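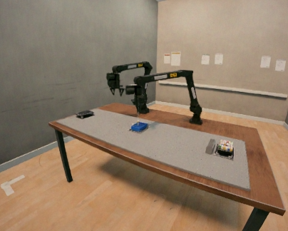 Wood veneer is a thin sheet of wood, usually less than 5 mm thick, bonded to a core panel. It is cut by slicing or by rotary peeling. Sliced veneer keeps a straight or arched grain - the usual choice for table tops and doors - while peeled veneer shows a broad, irregular pattern and goes mostly into plywood.

Sheets from one log are kept in cutting order so that neighboring leaves can be matched. In book matching, every second leaf is turned over. In slip matching, all leaves face the same way. Veneer is dried after cutting and stored flat, as low humidity makes the edges split.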